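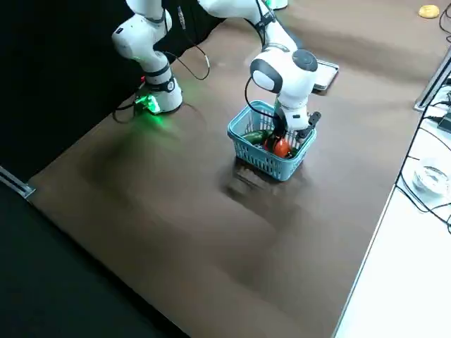

November, bench 3, a little after 4 pm

Second go at the walnut hull dye. Jar opened, smell unchanged, which is to say the smell of a pond that has given up. Xuân Phùng came by, took one breath, and remembered a phone call.

Where things stood this morning: hulls from the Turkley bag, soaked since the end of last month, simmered for an hour on the small burner and strained twice through an old pillowcase. The pillowcase is now the best-dyed object in the building. Deep, even brown, no streaks, did nothing to deserve it. The wool, which got scoured, weighed, wetted out and generally treated like visiting royalty, came out the color of weak tea.

Batch weights for the record. Clarkholm fleece yarn, 534 g dry, split into 12 skeins. Skeins 1 to 4 no mordant, 5 to 8 alum, 9 to 12 alum plus a dip in rusty nail water at the end. Tags are knotted string this time. The paper tags from the first batch are still in there somewhere as pulp.

Results, all judged by the north window and none of it scientific:

Plain skeins: tan. Fine. Would look good on a horse.

Alum skeins: also tan, slightly warmer. I held one up next to a plain one and asked Bình Nông which was which. Bình got it wrong, then got it wrong again after I told him.

Nail water skeins: much better. A gray brown with some depth to it, and number 11 is nearly the shade I wanted in the first place. Number 12 has a pale band where the tie was too tight. My tie, my fault. I wrote "TIE LOOSE" on the inside cover of this book in the spring, and it is still there, in capitals.

Things I suspect. First, the hulls were too far gone, or not far gone enough. Every book says one or the other. Second, the pot was crowded. I know what the ratio is supposed to be and I know how big the pot is, and I chose optimism. Third, I let it cool for only two hours before lifting because I wanted to see it. The Jallholm notes say leave overnight. The Jallholm notes have been right every single time and are very irritating to read.

Also the thermometer. It read 82 C in the bath and then 82 C lying on the windowsill, so all temperatures in this entry should be taken as mood. Replacement ordered. Please don't put the old one back in the drawer with the good one again, whoever keeps doing that. (It may be me.)

Rinse: four changes for the plain skeins, five for alum, six for the nail water lot and still giving color at the sixth. Stopped there. Will check for rubbing off once they've dried, on a rag and not on my cuff like last time.

Bình wants to try a skein in the leftover bath with onion skins thrown in. I said it would come out brown. He said how did I know. We have a jar of it going on the back shelf, lid loose, marked Đào since that's who the shawl is for if it works. If it doesn't work it is a sample.

To do:
Rerun 5 to 8 in a bigger pot, half the wool, overnight soak.
Weigh the hulls. I guessed them this time and then wrote "weighed" on the draft sheet, now crossed out.
Light test: wind a card from each group, cover half with foil, tape it in the south window, leave it alone until February.
More nail water. The jar needs nails, the nails need to be rusty, and the only rusty ones left are holding up the coat rack.

Left skeins on the line over the sink. Floor under 9 is brown now too.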